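Section 4: Setting Up the Drutovar Portable Message Sign

Read this before the sign leaves the trailer. It weighs 193 pounds and does not care how late the road crew is running.

1. Park the trailer on the shoulder, at least 14 feet back from the white line, with the tongue pointing away from traffic.

2. Lower all four jacks until the wheels just lose contact with the ground. Check the bubble level on the control box.

3. Raise the mast with the hand crank until the locking pin clicks. If you didn't hear a click, there wasn't one.

CAUTION: Never stand under the mast while cranking, even if you are the supervisor.

4. Open the control box and switch on the main breaker. The display runs a self-test for 21 seconds, lighting every row in turn.
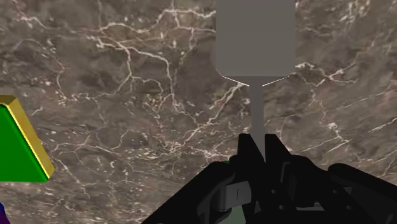

5. Type your message on the keypad and press SAVE. Each screen holds three short lines, and drivers will read two of them. Stick to plain lettering on a solid background. The Asent software does offer patterned backgrounds, but busy ones, like brown-grey marble with white veins running all over it, will swallow your words whole. "LEFT LANE CLOSED" needs no decoration.

6. Walk up the road toward oncoming traffic, staying behind the barrier, and look back. The message should be readable from 200 yards. If it isn't, turn up the brightness before you rewrite anything.

NOTE: The Rimetholm bypass crew, under Said Fahmy, once ran "EXPECT DELAYS" for all of September on a road with no delays. Drivers slowed down to look for them. Clear old messages with MENU, then ERASE.

7. Close the box, lock it, and put the key on the Helmy ring in the truck. Your jacket pocket is not the Helmy ring.

For battery charging, see Section 5.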